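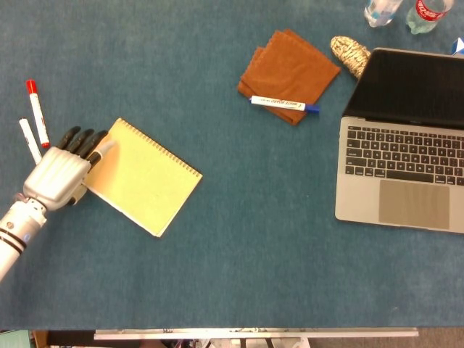
Jarmila Doležal asks whether the log should be filled in before or after the salt is added. Before. Write down the hardness reading first, then add the salt, then write down the weight of salt used. Any ruled notebook will do for this, kept near the softener.

4. First fill and salt level

The Plarosus softener is shipped with an empty brine tank. Do not start a regeneration until steps 1 to 7 are finished.

1. Turn the bypass valve to BYPASS. The arrow on the handle points away from the resin tank.

2. Lift the lid of the brine tank and check that the float moves freely. Take out the cardboard spacer under the float cap.

3. Pour in water by hand until it stands just over the salt grid.

4. Add salt pellets to the lower line molded inside the tank. Do not use rock salt or block salt in this model.

5. Turn the bypass valve slowly to the halfway position. Wait until the sound of air in the pipe stops, then turn it fully to SERVICE.

6. Open the nearest cold tap and let it run until the water is clear. A yellow tint during the first run comes from new resin.

7. Plug in the transformer. The display shows 24 and then the clock.

Note: If the display stays blank, check that the outlet is not controlled by a wall switch.

4.1 Setting the hardness

1. Hold SET until the number flashes.

2. Enter the hardness from your test strip. If the strip falls between two colors, enter the higher value.

3. Press SET again to store it. The remaining capacity appears in gallons. On a new unit with the factory salt dose it reads 1900 at the default hardness and 3000 at the lowest setting.

4. Choose a regeneration time when no water is used. The factory setting is 2:00 a.m.

Caution: Do not connect the drain hose directly to a waste pipe. Leave an air gap above the drain opening.

Caution: Turn off the supply and press RELEASE before removing the valve head. The tank holds pressure after the supply is closed.

4.2 Error codes

127: The valve motor did not reach its position. Unplug the unit, wait one minute, and plug it in again. If the code returns, order the Zulton motor kit.

Salt light stays on after filling: hold RESET until the light goes out.

For softeners installed before a water heater, continue with section 5.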